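Proltier Expands Garment-Handling Program; Staff Roles to Shift

Proltier, the textile care company, announced in August that it will extend its automated garment-handling program to its Ranjbar facility, where 56 employees sort, fold and pack clothing and household linens for return to customers.

Two folding stations will be fitted with robotic arms supplied by Flasumon. The arms are intended for plain, repetitive items such as towels and pillowcases. Knitwear, children's bedding and anything with delicate trim will stay with the hand-folding team for now.

"The work our people do by touch is the hardest part to pass on to a machine," said Morenike Adebisi, director of operations. "We would like them to be the ones who teach it."

Under the plan, 20 employees will divide their shifts between the folding tables and a new demonstration group, which records everyday handling tasks with hand-held grippers. Participation is optional and carries a higher hourly rate. The group has recorded 2,000 demonstrations to date – most of them involving sweaters, shirts and blankets.

Soft items remain the main difficulty. A knitted sweater left on a quilted blanket has no fixed shape, and the fingers must meet the fabric at a point where it can be lifted without pulling up the bedding as well.
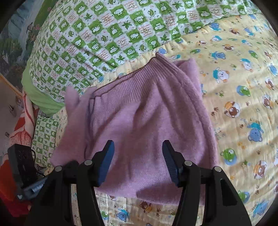

Nkechi Iyamu, who represents floor staff in talks with the company, said employees had asked for written terms on job security and on rest breaks during recording sessions. Both were included in the agreement. No positions will be cut during the first year, and staff who leave the folding tables will be offered training in station setup and quality control.

Adebayo Danladi will supervise the demonstration group at Ranjbar. A review of workloads and injury reports will be shared with employees before any further stations are installed.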